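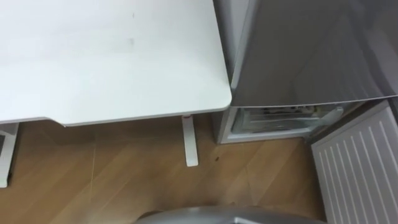
*A white desk with rounded corners. Photo: Sandine*

**Sandine opens second furniture exchange for home offices**

4 December 2018 — Sandine, the association for the reuse of office furniture, has opened its second exchange point in the former Reuter printing house. Private persons and small companies can bring desks, chairs and shelves there and take other pieces home for a small fee.

The first exchange point, in Flaltolo Street, started in April. Until now 3304 pieces of furniture have found a new owner there, and 444 households are registered as members. "We had many more requests than places to store the furniture," says Carola Schmieder, director of Sandine. "Some people waited weeks for a desk. With the new hall we hope this will become shorter."

Desks are the most wanted article, especially by students and by parents who work from home. Every piece is checked for stability before it goes to the hall. Small marks on the surface are accepted — broken legs and missing screws are repaired in the workshop, which is led by Abílio Rebelo.

The fee for a desk is the same at both places. Members of the association pay half. Delivery inside the city is possible on request and is done by the transport company Faterance.

Furniture can be brought in during the opening hours without appointment. For more than five pieces, please contact the office before.

Press contact: Marianna Michalski, Sandine, press office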